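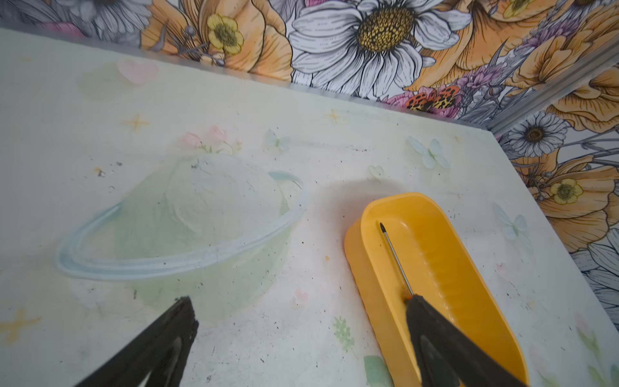 Project Report: Small Tool Storage and Tray Layout for a Shared Craft Table
Course: Introduction to Product Design
Submitted 5/18/19

1. Background

The craft table in our study room is used for paper work, sewing and small repairs. The tools for these jobs were kept in one drawer. A person who needed a screwdriver had to take out scissors, tape and loose screws first, and the tools were often put back in a different part of the drawer. This project looked at whether a shallow open tray, left on the table during a repair, would cut the time spent looking for a tool and reduce the number of tools left out at the end.

The work was limited to the screwdriver. It is the tool used most often in the room and it rolls when set down on a bare surface. The project was given the working name Modska, which is used in the rest of this report.

2. Requirements

The tray had to meet the following requirements.

Size: long enough to hold the screwdriver flat, with the shaft and the handle both inside the walls.
Walls: high enough to stop the tool from rolling out, low enough to pick it up without tipping the tray.
Color: easy to find on a pale tabletop.
Corners: rounded, so that the inside can be wiped with a cloth.
Cost: no new parts to be bought if a suitable tray was already on hand.

Three containers were considered. The first, a cardboard lid, bent after several days of use. The second, a metal tin, was too short and the handle stuck out over the rim. The third was a yellow plastic tray with raised sides and rounded corners. It met all of the requirements and was used for the rest of the project.

3. Method

Two setups were compared. In Setup A the screwdriver was kept in the drawer with the other tools. In Setup B it was kept in the yellow tray on the table. Each trial began with the user seated and ended when the user held the screwdriver by the handle. Times were taken with a phone timer. A total of 80 trials were run, divided equally between the setups.

The tray was set at an angle to the table edge in Setup B. Early tests with the tray parallel to the edge led to an awkward wrist position, mainly for right-handed users. The screwdriver was placed with the tip pointing away from the user and the handle toward the user. 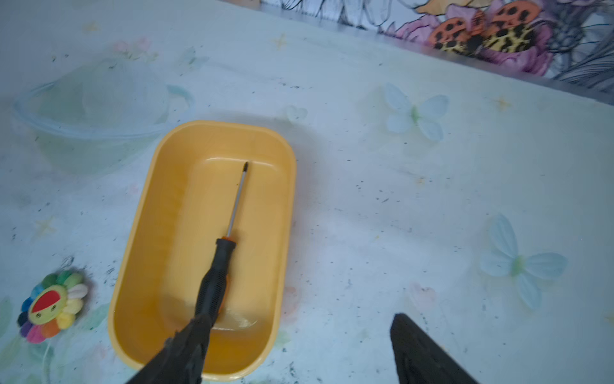

The handle was always the part to be gripped. Trials in which the user took hold of the shaft first were recorded as errors and kept in the data. Other items normally found on the table were left where they were, as a cleared table would not match ordinary use.

4. Results

Setup B was faster in nearly all trials. The mean time in Setup A was around 20 seconds, with most of the time spent moving other tools. In Setup B the mean time was under three seconds. The spread was also much smaller in Setup B. Errors were rare in both setups and no difference could be shown.

Return of the tool was checked at the end of each work session. In Setup A the screwdriver was sometimes left on the table or on a chair. In Setup B it was back in the tray in every session but one.

5. Problems

The tray slides on the smooth tabletop if it is bumped. Small pads of rubber under the base were tried and helped, but one came off – the glue did not hold well on the plastic. The tray also takes up table space that is needed for large sheets of paper, and during paper work it had to be moved to a shelf.

Screws dropped into the tray collected under the handle. A divider was drawn but not built.

6. Further work

The next version should include a fixed place for screws and a better way to hold the base still. A test with two screwdrivers of different lengths is planned for August, using the same timing method and the same table.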